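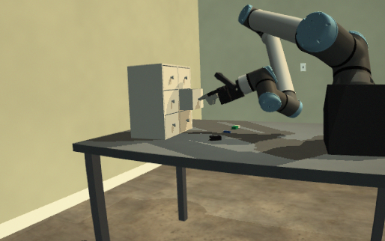
最終更新日:2022年2月5日

カテゴリー:課題研究レポート > 食物・製菓
この記事は約15分で読めます

焼きプリンの「す」はどこから来るのか 湯せん焼きの温度とカラメルの苦みについて
製菓研究ゼミ Wondilent班

1. はじめに

私たちの班は、一年間の課題研究のテーマに焼きプリンを選びました。最初の話し合いでは、マカロンやシュークリームのような華やかなお菓子の名前もたくさん挙がったのですが、どれも「成功させること」が目標になってしまいそうで、研究としてどこを比べればよいのかがなかなか決まりませんでした。そんなとき、班の一人が家で焼いたプリンを持ってきてくれました。カップの内側に沿って小さな穴がぷつぷつと並んでいて、本人はずいぶんしょんぼりしていたのですが、食べてみると味はとてもおいしかったのです。それなのに口に入れたときのざらっとした感じがどうしても残る。同じ卵と牛乳と砂糖で、どうしてお店のプリンはあんなになめらかなのだろう、という話でその日の放課後はすっかり終わってしまい、そのままテーマになりました。

この穴のことを、お菓子や茶わん蒸しの世界では「す」と呼びます。「すが入る」「すが立つ」という言い方をするそうで、家の人に聞くとたいてい知っていました。茶わん蒸しで失敗した思い出を長々と聞かせてもらった班員もいます。身近な失敗だからこそ、対策もいろいろな言い伝えがあります。火を弱くする、ふたにふきんをかける、カップの下に紙を敷く、卵液をこす、泡立てない、など、どれももっともらしく聞こえるのですが、どれがどのくらい効くのかを分けて説明してくれる人はなかなかいませんでした。

班の名前のWondilentは、英和辞典を開いて、ワンダーとサイレントを混ぜたら静かに驚いてもらえそうでよい、と盛り上がって決めたものです。ゼミのほかの班には最後まで正しく読んでもらえませんでしたが、私たちは気に入っています。

この報告では、オーブンの温度を三通りに変えて焼いた結果を中心に、カラメルの煮詰め方と、校内で行った試食会の結果をまとめます。読みやすいように、専門的な言葉はできるだけその場で説明するようにしました。これからプリンを焼いてみようという後輩のみなさんが、台所の横に置いて読んでくれたらとてもうれしいです。

2. 調べたこと

2-1. 卵が固まるということ

プリンがプリンの形になるのは、卵のたんぱく質が熱で固まるからです。固まり始める温度は白身と黄身で違い、白身は60度くらいからとろりと白くなり始め、80度くらいでしっかり固まります。黄身は65度から70度くらいの間でねっとりと固まってきます。ゆで卵や温泉卵の話としては家庭科で習ったことがあったのですが、プリンの場合は卵が牛乳と砂糖で薄まっているので、そのままの温度では当てはまりません。

まず牛乳で薄めると、固まる温度は高くなり、固まったあとの硬さは弱くなります。砂糖も同じで、たくさん入れるほど固まりにくく、できあがりがやわらかくなります。反対に、牛乳に含まれるカルシウムなどの成分は卵を固まりやすくする働きがあるそうです。水で作った卵液と牛乳で作った卵液を小さなカップで焼き比べてみたところ、水のほうはふるふると頼りなく、スプーンを入れるとすぐに水っぽい汁が出てきてしまいました。牛乳は味のためだけに入れるものだと思っていたので、班のみんなで顔を見合わせて感心しました。

2-2. 「す」ができるしくみ

固まったあともさらに温度が上がると、たんぱく質どうしの結びつきがどんどんきつくなって、網の目の中に抱えていた水分がしぼり出されます。それと同時に、卵液の中に溶けていた空気や水蒸気がふくらんで、まわりが先に固まっているために逃げ場がなくなり、穴として残ります。参考にした調理科学の本には、だいたいこのように説明されていました。

つまり、温度を上げすぎないことがいちばん大事で、中でも外側と中心の温度の差を小さくすることが大切だと考えられます。カップの外側は熱い湯や天板に近いので先に温まり、中心はあとから追いかけます。中心がちょうどよく固まるころに外側が熱くなりすぎていれば、外側だけに「す」が入ります。はじめに書いた班員のプリンが、まさにカップの内側に沿って穴が並んでいたことを思い出して、あれはそういうことだったのかと納得しました。

2-3. カラメルについて

カラメルは、砂糖と水を鍋で煮詰めて焦がしたものです。砂糖液の温度が160度を過ぎるころから色がつき始め、黄色、きつね色、茶色、こげ茶色と進みます。色が濃くなるにつれて甘みが減って苦みと香りが増えていきます。プリンの卵液は甘くてまろやかなので、カラメルにはある程度の苦みがあったほうが味がしまる、というのがどの本にも共通していた意見でした。ただ「ある程度」がどのくらいなのかは本によってかなり違っていて、読めば読むほど迷ってしまいました。

3. 材料と道具

一回分の材料は次のとおりです。カップ8個分になります。

卵 5個(殻を除いて251グラムになるように調整)
牛乳 700グラム
上白糖 110グラム
(卵液の合計 1061グラム)
カラメル用 グラニュー糖80グラム、水20グラム、仕上げの湯30グラム

バニラの香りは、試食のときに香りでごまかされないようにという意見が出て、今回は入れていません。卵は大きさにばらつきがあるので、五個を割ってよく溶いたあとで量り、多いときは取り除き、足りないときはもう一個の卵から足すことにしました。余った卵は、そのたびに小さな卵焼きになって班員のおなかに入りました。

材料費は一回分で768円でした。牛乳と卵がほとんどで、砂糖は思っていたよりずっと安く済みます。この金額にはオーブンの電気代は入れていません。

道具は、ボウル、泡立て器、目の細かいこし器、温度計、耐熱ガラスのカップ、深めの天板、そしてオーブンです。オーブンは調理室にあるMelerという機種の電気オーブンを使いました。庫内の奥のほうが手前よりも少し熱くなるくせがあって、クッキーを焼くと奥の列だけ先に色がつきます。予備実験でこれに気づいてからは、カップを置く位置を毎回同じにそろえ、天板の向きも変えないことにしました。途中で天板を回せば均一になるのでしょうが、扉を開けると温度が下がってしまい、その下がり方が毎回違うので、今回はあきらめました。

4. 方法

4-1. 卵液の作り方

(1) 牛乳と砂糖を鍋に入れて弱火にかけ、木べらで混ぜながら60度まで温めて砂糖を溶かします。沸騰させないように、温度計を差したまま見ていました。
(2) ボウルで卵を溶きます。泡立て器を底につけたまま左右に動かすようにして、できるだけ泡を作らないようにします。
(3) 温めた牛乳を、卵に少しずつ加えて混ぜます。一度に入れると卵の一部が固まってしまうことがあるので、最初のお玉一杯分はとくにゆっくり入れました。
(4) こし器で二回こします。一回目は白身のかたまりやカラザを取るため、二回目は細かい泡を減らすためです。
(5) カラメルを入れておいたカップに静かに注ぎます。一個につき120グラムです。表面に残った泡は、キッチンペーパーの端をそっと当てて吸い取りました。

一個120グラムを8個なので、卵液は少し余ります。こし器やボウルに残る分もありますし、注ぐときにこぼす分もあります(はじめのころは本当によくこぼしました)。残った分は小さな器で焼いて、温度計を何度も刺して穴だらけにしてもよい練習用にしました。

4-2. カラメルの作り方

グラニュー糖と水を小鍋に入れて中火にかけ、色がつくまではさわらず、鍋をゆするだけにします。途中で木べらを入れて混ぜてしまうと、砂糖がまた結晶になって白くじゃりじゃりに固まります。これは一人ひとりが一度ずつやってしまった失敗で、注意書きを貼ったあとにもまた起きました。

ねらった色になったら火を止め、湯を加えます。このとき激しくはねるので、長袖と軍手を着け、顔を近づけないようにして、鍋を持つ人と湯を入れる人の二人で行いました。湯は水より温度差が小さいぶん、はね方がいくらかおだやかになります。

色は「きつね色」「紅茶色」「コーヒー色」の三段階にしました。色の名前だけでは人によって受け取り方がばらばらになるので、白い小皿に一滴落として、最初に作った見本の皿と並べて比べるようにしました。見本は冷めるとつやが変わり、並べたときに少し見えにくくなるのが難点でした。

4-3. 焼き方

深めの天板にふきんを敷き、カップを並べ、60度の湯をカップの高さの半分まで注いで、あらかじめ温めておいたオーブンに入れます。条件は次の三通りです。

A 130度で40分
B 150度で30分
C 170度で25分

焼き時間をそろえて温度だけを変えるべきではないか、という話し合いはかなり長く続きました。理科の実験としてはそのほうがきれいです。けれども、予備実験で時間を30分にそろえてみたところ、130度のものは真ん中がまだ液体のままで、170度のものは明らかに焼きすぎになり、食べ比べにも何にもなりませんでした。そこで「中心まで固まるのに必要な時間だけ焼く」という考え方に変えて、予備実験の結果から上の時間を決めました。温度と時間の両方が変わっているので、温度だけの影響とは言い切れないことを、先にお断りしておきます。

焼き上がったらすぐに湯から出し、常温で20分置いてから冷蔵庫に入れて一晩冷やします。湯につけたままにすると余熱でどんどん火が入るので、この取り出しは手分けをして急いで行いました。

4-4. 記録の取り方

焼き上がり直後の中心の温度、翌日に縦に切ったときの断面の「す」の様子、皿に出したときの形の崩れ方、にじみ出た水分の様子を記録しました。「す」の多さは、なし、少しある、はっきりある、たくさんある、の四段階です。同じ断面を二人が別々に見て、意見が違ったときは三人目が決めることにしました。

それぞれの条件を三回ずつ繰り返しました。八月に予備実験を始め、本実験は秋から冬にかけて少しずつ進めています。夏の調理室はオーブンをつけるとたいへんな暑さで、冷やしたプリンがあれほどありがたかった時期はありません。

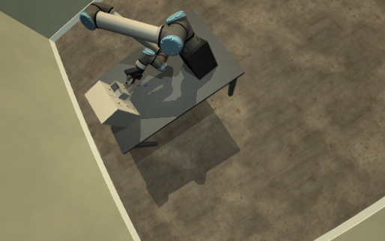 5. 結果

5-1. 焼き上がりの温度と断面

中心の温度は、三回の平均でAが79度、Bが82度、Cが88度でした。

Aの断面は三回とも「なし」で、包丁を入れるとすっと吸い込まれるように切れ、切り口がつるりと光っていました。ただしやわらかく、カップから皿に出すと自分の重みで少し裾が広がります。三回目には、奥に置いたカップはきちんと固まっているのに手前に置いたカップは皿の上でゆっくり崩れてしまう、ということもありました。オーブンのくせがここで出たのだと思います。

Bは「なし」が二回、「少しある」が一回でした。穴があったのはカップの内側に沿ったごく狭いところだけで、食べたときには気にならないという意見がほとんどでした。皿に出したときの形はいちばんきれいで、カラメルがとろりと流れてもまっすぐに立っていました。

Cは「はっきりある」が二回、「たくさんある」が一回でした。外側から内側に向かって穴が入り、底に近いところでとくに目立ちます。切り口から水分がにじみ出て、皿の上でカラメルが薄まってしまいました。卵の香りはいちばん強く、これはこれで昔ながらのプリンらしいと喜んで食べる班員もいて、人の好みはおもしろいものだと思いました。

5-2. 天板に敷いたふきんの効果

Cの結果があまりに目立ったので、追加で、ふきんを敷かずに湯だけを張ったものも170度で一度焼いてみました。すると底の「す」がさらに増えて、スプーンですくうと底の部分がスポンジのようにはがれました。反対に、150度でふきんを敷かずに焼いたものは、底に少し穴が入っただけでした。一度ずつしか行っていないのではっきりしたことは言えませんが、温度が高いときほど、ふきんの有る無しの違いが大きく出るようです。

5-3. こす回数

これも追加の実験です。150度の条件で、まったくこさないもの、一回こしたもの、二回こしたものを並べて焼きました。こさないものには白身の白いすじが残り、舌にさわります。一回と二回の違いは、断面を見てもほとんどわかりませんでした。表面の泡は二回こしたもののほうが少なかったのですが、キッチンペーパーで吸い取ってしまえば同じになります。班の中では「一回で十分」派と「二回こすと気持ちが落ち着く」派に分かれたまま、今も決着がついていません。

5-4. カラメルの色

きつね色のものは甘みが強く、香りはひかえめで、卵液と一緒に食べるとどこにカラメルがあるのかわからないくらいでした。紅茶色は甘みと苦みの両方があり、コーヒー色はひと口目に苦みがはっきり来ます。カラメルだけをなめたときには、コーヒー色は苦すぎるという意見が班の全員から出ました。ところがプリンと一緒に食べると半分以上の班員が「これもよい」と言い出しましたので、カラメルだけで味見をして決めてしまわないほうがよさそうです。

また、色をつけるところで火を止めても、鍋の熱でさらに色が進みます。紅茶色をねらうなら、その少し手前で火を止めて湯を入れるくらいでちょうどよいことがわかりました。厚手の鍋ほど進み方が大きく、鍋を替えた日は見事にこげ茶色になってしまいました。

6. 試食会

6-1. 方法

校内で試食会を開き、生徒と先生を合わせて43人に食べてもらいました。カラメルはすべて紅茶色にそろえ、A、B、Cの三種類を、条件がわからないように丸、三角、四角の印をつけた小さな紙皿で出しました。順番で印象が変わらないように、食べる順も人によって入れ替えてあります。

質問用紙には、なめらかさ、硬さ、卵の風味、甘さを五段階で書いてもらい、最後にいちばん好きなものを一つ選んでもらいました。この用紙は私たちが作ったもので、班の中ではLikerシートと呼んでいます。好きの度合いを測る紙だからライカーでどうか、という軽い気持ちの名前です。

6-2. 結果

いちばん好きなものとして選ばれたのは、次のとおりでした。

A(130度で40分) 15人
B(150度で30分) 21人
C(170度で25分) 7人

なめらかさの点数だけを見るとAがいちばん高く、それでも全体としてはBを選んだ人のほうが多くなりました。自由に書いてもらう欄には、Aについて「飲み物みたいでおいしい」「もう少しプリンらしさがほしい」、Bについて「スプーンを入れたときの感じが好き」「給食で出たらうれしい」、Cについて「なつかしい」「卵を食べている感じがする」「少し水っぽい」といった感想がありました。

甘さの点数は、同じ分量の砂糖で作っているのに三つで違っていて、Aがいちばん甘く感じられるという結果でした。やわらかくて口の中ですぐに広がるからではないかと考えていますが、確かめる実験まではできませんでした。Cではにじみ出た水分でカラメルが薄まっていたことも関係しているかもしれません。

それから、質問用紙の裏にまでびっしりと思い出を書いてくださった先生がいらっしゃいました。子どものころ、蒸し器で作るプリンの当番をしていて、ふたを開けたい気持ちをがまんするのがつらかったそうです。点数の集計には入らない部分ですが、班のみんなで何度も読み返しました。

7. お店で聞いたこと

実験が一段落したところで、学校から歩いて行ける喫茶店Moodleyにお願いして、プリンの焼き方についてお話を聞かせていただきました。開店前の忙しい時間にもかかわらず、とても丁寧に答えてくださいました。心からお礼を申し上げます。

お店では卵黄を多めにして、牛乳の一部を生クリームに替えているそうです。卵黄が増えるとこくが出て口当たりがねっとりし、白身が少ないぶん硬さは出にくくなります。そのため焼く時間は長めになり、温度は私たちのAとBの間くらいにしているとのことでした。型から出さずにカップのまま出すので、多少やわらかくても困らないのだそうです。皿に出すか出さないかで焼き方を変えるという考えは、私たちにはまったくありませんでした。

もう一つ教えていただいたのは、卵液を注いでから少し休ませることです。私たちは注いだらすぐにオーブンに入れていましたが、お店では休ませている間に細かい泡が上がってくるのを待ち、それを取ってから焼くそうです。帰ってさっそく試したところ、表面の仕上がりがずいぶんきれいになりました。ただし休ませると卵液の温度が下がるので、150度で30分のままだと中心が少しゆるくなります。五分ほど焼き時間をのばすとちょうどよい固さになりました。

8. 考察

今回の範囲では、焼き上がりの中心の温度が82度くらいまでなら「す」はほとんど入らず、88度になるとはっきり入りました。その間の85度前後に境目がありそうですが、そこをねらって焼いた条件がないので、どこからとは言えません。ねらった温度で止めるには、焼いている間ずっと温度計を差しておく必要があり、扉のすき間からコードを出せる種類の温度計が調理室にはありませんでした。

湯せんの湯は、温度が上がりすぎるのを防いでくれる役目をしています。湯は100度以上にはなりませんから、オーブンが170度でも、湯につかっている部分は100度を超えません。それでもCに「す」が入ったのは、湯の温度がかなり高いところまで上がっていたからだと思われます。取り出した直後の湯の温度を測ると、Aは80度台の前半、Cは90度を超えていました。プリンの焼き加減は、オーブンの目盛りよりも湯の温度を見たほうがわかりやすいのかもしれません。これは実験の後半になってから気づいたことで、Bの湯の温度を一回しか測っていないのがとても心残りです。

好みについては、なめらかであるほど好まれるだろうと予想していたのですが、試食会の結果はそう単純ではありませんでした。プリンに何を期待しているかによって選び方が変わるようで、Aを選んだ人の感想には「とろとろ」、Cを選んだ人の感想には「しっかり」という言葉がよく出てきます。次に試食会を開くなら、ふだんどのようなプリンを食べているかも一緒に聞いてみたいです。

9. 反省点

記録用紙の書き方が途中で変わってしまい、前半と後半で比べにくいところがあります。とくに「水分のにじみ」は、前半は「ある・ない」、後半は皿の上に広がった幅で書いていたため、この報告では数字を使いませんでした。最初に用紙の形を決めて、全員で一度練習してから始めるべきでした。

冷やす時間もきちんとそろえられませんでした。一晩といっても、行事の都合で翌日の昼に切った回と放課後に切った回があります。冷やすほど少し硬くなるはずなので、形の崩れ方には影響しているかもしれません。

そして、ゼミの共用冷蔵庫に入れておいた二回目のBのカップが一つ、いつのまにか食べられていました。ラベルには「実験用」と大きく書いておいたのですが、実験用と書かれたプリンはかえっておいしそうに見えたようです。この回は残りの7個で記録を取りました。

10. これからやってみたいこと

牛乳を豆乳に替えたときの固まり方を調べてみたいという声が班の中にあります。豆乳はカルシウムが牛乳より少ないので、同じ焼き方ではやわらかくなるのではないかと予想しています。また、蒸し器で作るプリンとの比較もまだ手をつけていません。蒸し器は家にある人が多いので、後輩のみなさんが続けてくれるなら、むしろこちらのほうが役に立つかもしれません。

砂糖の量についても、110グラムから減らしていったときにどこまでおいしく食べられるか、少しだけ試しました。80グラムのものは、甘さよりも硬さの違いのほうが先に気になりました。砂糖が減ると固まりやすくなるので、焼き時間も一緒に見直すことになりそうです。

付録 私たちのおすすめの焼き方

試食会のあと、お店で教わったことも入れて、班としてのおすすめをまとめました。分量は3の材料と同じです。

・カラメルは紅茶色の少し手前で火を止め、湯を加えてすぐカップに分ける。
・牛乳と砂糖を60度まで温め、泡を立てずに溶いた卵に少しずつ合わせて、こす(回数はお好みで)。
・カップに120グラムずつ注ぎ、10分休ませて、浮いてきた泡を取る。
・ふきんを敷いた天板に並べ、60度の湯をカップの半分の高さまで注ぐ。
・150度に温めたオーブンで35分焼く。カップを軽くゆすって、真ん中がふるふると揺れるくらいで出す。液体のように波打つときは3分ずつ足す。
・すぐに湯から出し、粗熱が取れたら冷蔵庫で一晩冷やす。
・皿に出すときは、縁を指で軽く押して一か所だけすき間を作り、空気を入れてから返す。

オーブンのくせは一台ずつ違うので、最初の一回は少し早めに様子を見てください。手前と奥で焼け方が違っていたら、ゆるいカップだけ庫内に残して焼き足しても大丈夫です。

参考にしたもの

学校図書室所蔵の調理科学の教科書および製菓の入門書
喫茶店Moodleyでの聞き取り
Wondilent班 実験ノート(一冊目、二冊目。二冊目は表紙にカラメルがついていてページがくっついているところがあります。閲覧を希望する方は調理準備室の棚までどうぞ)

当サイトでは、利便性の向上と閲覧状況の把握のためにCookieを使用しています。引き続き閲覧される場合は、Cookieの使用に同意したものとみなします。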